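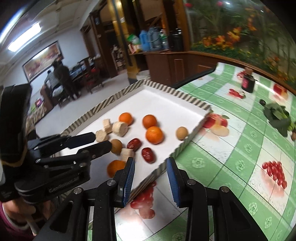

21. Januar 2022 | Von Nadiia Kravets und Urs Widmer
Drucken | Per E-Mail senden

4. Muster und Gebrauch: das Karo auf dem Küchentisch

4.1 Material und Vorgehen

Grundlage dieses Abschnitts sind 2.339 Katalogeinträge zu Tischdecken aus den Beständen Josel und Rewi. Josel: Versandhandel, recht vollständig, aber spät verschlagwortet. Rewi: Musterbücher, lückenhaft, dafür mit Rapportangaben und Farbnummern. Verschlagwortet haben zwei Personen unabhängig voneinander, strittige Fälle gingen an Lucie Pelletier. Einträge ohne Farbangabe wurden behalten, wenn das Muster im Text benannt war.

Ein Vorbehalt gleich hier. Kataloge zeigen das Angebot, über den Gebrauch sagen sie wenig. Die Haushaltsgespräche aus Arholm (Abschnitt 3) müssen das auffangen und tun es nur zum Teil - gefragt wurde dort ursprünglich nach Vorratshaltung, die Tischdecke kam nebenbei zur Sprache.

4.2 Karo mit Zusatzmotiv

Das reine Karo ist im Josel-Bestand durchgehend vertreten, meist Rot-Weiß oder Blau-Weiß. Grün-Weiß seltener. Auffällig ist eine Mischform, die in der Literatur kaum vorkommt: Karo als Grund, darüber gedruckte Früchte, wie in Abb. 1. Wir nennen sie im Folgenden Fruchtkaro. Der Begriff ist nicht schön, aber die Kataloge selbst helfen nicht weiter, dort steht mal "Obstdessin", mal "Landhaus", mal gar nichts.

Căpraru liest das Zusatzmotiv als Rückgriff auf das gemalte Stillleben (Căpraru, Manuskript). Das überzeugt uns nur halb. In den Rewi-Büchern sitzen die Fruchtmotive fast immer im Raster, also abhängig vom Karo und dessen Rapport; eine Komposition im Sinn des Stilllebens ist da nicht angelegt. Näher liegt die Herkunft aus der Borte. Das Motiv wandert vom Rand in die Fläche, vermutlich aus drucktechnischen Gründen: eine Walze weniger, kein gesonderter Randdruck, Meterware lässt sich beliebig abschneiden. Gerade letzteres wird in den Händlerbriefen mehrfach hervorgehoben.

Die Firma Durnex führte das Fruchtkaro als Rollenware mit einer Mindestabnahme von 1.000 Metern. Für kleine Läden zu viel, daher Sammelbestellungen, daher wiederum die regionale Gleichförmigkeit, die MacLeod in seinem Beitrag als "Geschmackslandschaft" deutet. Wir wären hier vorsichtiger. Was wie Geschmack aussieht, kann schlicht eine Lieferroute sein. 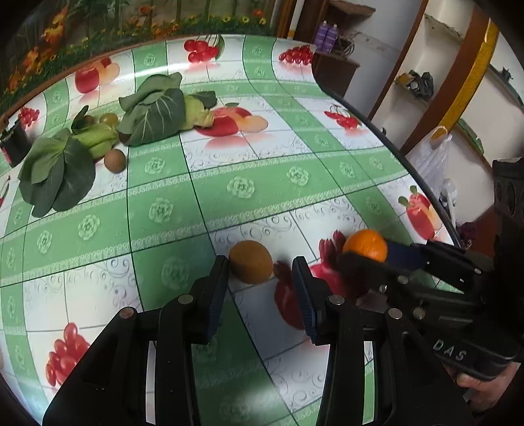

Dazu passt, dass die Befragten in Arholm das Muster selten ausgesucht haben wollen. "Die lag halt da", so eine Gesprächspartnerin. Eine andere: geerbt, dann nachgekauft, weil es das Gleiche noch gab. Farbe wird erinnert, Motiv kaum. Ob Äpfel oder Kirschen, konnte im Gespräch fast niemand sagen, beim Karo dagegen keine Unsicherheit. Das Karo ordnet offenbar auch die Benutzung - Gedecke werden an den Linien ausgerichtet, Kinder bekommen "ihre" Kästchen zugewiesen.

4.3 Glanz und Pflege

Kurz zur Oberfläche, ausführlicher in Abschnit 5. Glänzende Decken gelten in den Gesprächen als Alltagsdecken, stumpfe als die für Besuch. Die Kataloge drehen das um und bewerben den Glanz als das Bessere. Beide Wertungen laufen lange nebeneinander her. Widmer hat vorgeschlagen, den Wechsel am Wort "abwaschbar" festzumachen, das in den Überschriften erst auftaucht und dann in den Fließtext rutscht, also selbstverständlich wird. Am Josel-Bestand läßt sich das zeigen, an Rewi nicht, dort fehlen Werbetexte ganz.

Offen bleibt die Frage der Zweitnutzung. Ausgediente Decken wurden zerschnitten und als Schrankpapier, Bastelunterlage oder oder Abdeckung für Fahrräder weiterverwendet. Belege dafür nur mündlich. Sachzeugnisse haben wir in den beiden Beständen nicht gefunden, was bei Katalogmaterial auch nicht zu erwarten war. Die Nachlässe in Arholm sind noch nicht durchgesehen.

Abb. 1: Karierte Tischdecke in Grün-Weiß mit aufgedruckten Fruchtmotiven.

Zuletzt aktualisiert: Januar 2022
Drucken | Per E-Mail senden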